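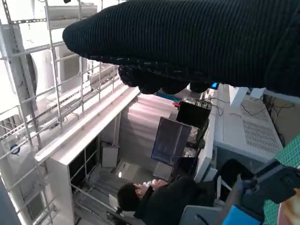
Against the storage unit

In my street in Pristton there are two buildings where people live and one building where things live. The last one is the newest. It has heating in winter, a lift and a guard at night, which is more than my own building has.

I came to this country sixteen years ago with one suitcase, and I say this without pride, because now I also pay for a storage unit. It is nine steps deep. Inside there is a bicycle, the winter curtains of a flat I do not rent any more, and boxes which I have not opened since I closed them. I pay 105 every month. With this money I could buy the curtains again each spring, and better ones.

My friend Graziella Valentini thinks I am too hard. She kept the furniture of her mother in a unit for years, and she told me that she could not decide in the month of the funeral, so the unit decided for her. I understand this. Grief needs time and a landlord does not give it. If storage was only for such cases I would not write against it.

But most of us are not in grief. We are only tired. We put the thing away because to sell it is work, to give it is also work, and to throw it is a shame. So we pay, and the payment goes out of the bank at four in the morning, when we sleep, and we do not feel it. I think the companies know this very well. The first month is almost free at Gurner, and I have never met a person who stayed one month.

In the town of my parents, if you did not need a table, you asked on the stairs. Somebody's son was always getting married. The table went up two floors or down two floors and you saw it again at Christmas with another cloth on it. People will answer me that those were poor times, and it is true. Still, the table was used.

Muchen Liao, my neighbour, has started something similar in our entrance. He put a shelf there and a paper with the words "please take". In December I took a lamp from it and left a coffee grinder. The building manager has written to us that the shelf is against the fire rules, and perhaps he is right about the entrance, but then let him offer us another corner. There is a dry room behind the bicycles and it is locked.

I have given notice for my unit. I must empty it before the end of the month, and the bicycle needs new tyres.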